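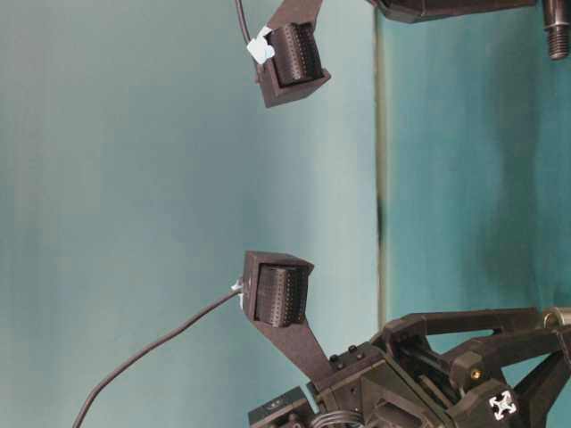
The Gauge at Tamton
Short fiction. Posted 2023-07-06

The river gauge at Tamton is a steel staff bolted to the downstream face of the old bridge pier. It is graduated in centimeters, black on white, and reads from zero at the bed plate to 500 at the top bolt. It has to be read once a day, at seven in the morning, and the figure entered in the book in pencil. Ink runs. This is in the instructions on the inside cover, along with the telephone number of the district office in Taltden and a table for converting stage to discharge.

I took over the reading in March. The previous reader had done it for 19 years and had moved to a ground-floor apartment in Taltden with no view of water. The handover was a canvas bag containing the book, a pair of field glasses, a thermometer, a key to the hut, and a sheet of paper headed Corrections.

The corrections were as follows. Subtract two when the mill at Yimer has its sluice open, which can be heard from the hut. Do not read within an hour of the gravel trucks. In low sun, read the staff from the left bank. If there is ice on the staff, write ICE and do not guess.

At the bottom was one further line, in a different pencil: Add 13 if the heron is standing on the plate.

I took this for a joke. The bed plate is at zero, and a heron standing on it would be under water at any stage above the knee. I copied the first four corrections into the new book and left out the fifth.

For some weeks the readings were ordinary. The stage fell from 188 to 142 and stayed near there. Water temperature rose a degree, then another. I entered the figures, locked the hut, and telephoned the week's column to the office. The clerk read each number back to me and I said yes after each one.

The discrepancy was noticed by the office. The next gauge downstream is at Plornell, an automatic one with a float in a pipe and a drum recorder. Tamton and Plornell should agree within four centimeters after the lag is applied. On certain days they did not. On those days Tamton was low, and it was low by the same amount each time.

The clerk asked if I was reading from the left bank. I said I was. The clerk asked if the staff was loose. I went down with a wrench and put it on every bolt I could reach, and none of them moved.
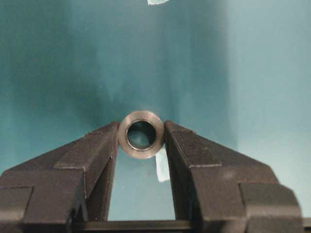

The district sent a surveyor with a level and a folding rod. The work took a morning. The zero of the staff was found to be where it had always been, to the millimeter, against the benchmark cut into the church step. The surveyor signed the book, drank a cup of tea on the hut step, and asked whether the previous reader had left any notes.

I produced the sheet. The surveyor read it through, turned it over, and turned it back.

"Which plate?" the surveyor said.

I said the bed plate. There was only the one.

"There was an upper plate. They moved it after the flood. It used to carry the old staff."

We walked along the bank to a point upstream of the bridge, where alders have grown over the path. A square iron plate was set in a block of masonry at the edge of the channel. It was streaked white. The water was running just below its lip. The surveyor set up the level again, took a sight, and wrote the figure on the back of a hand.

The explanation, as far as it goes, is hydraulic. When the weed is cut at Yimer it comes down in rafts and lodges between the first and second piers. The water backs up above the bridge and draws down below it, where the staff is. The slack water over the masonry holds small fish. The heron comes for the fish. The difference in level across the raft is set by the height of a ledge on the second pier, over which the surplus spills, and so it does not vary much. It had been measured, evidently, a long time before, by someone with no instruments but a staff and a habit of looking upstream.

The surveyor agreed that this accounted for the offset. The surveyor also said that it could not go in the report in that form, and wrote "intermittent obstruction, reader to apply local correction." I asked how the reader was to know when to apply it. The surveyor folded the rod.

I went back through the book. On the days in question I had no record of the heron either way, as there is no column for it. The office allowed the figures to be amended against Plornell. I ruled through each one so that the original stayed legible, wrote the new value above it, and initialed the margin.

This morning the staff read 304. There had been rain on the hills overnight and the sluice at Yimer was shut. I walked up as far as the alders, stood there for a minute, and walked back. Then I opened the book and entered 317.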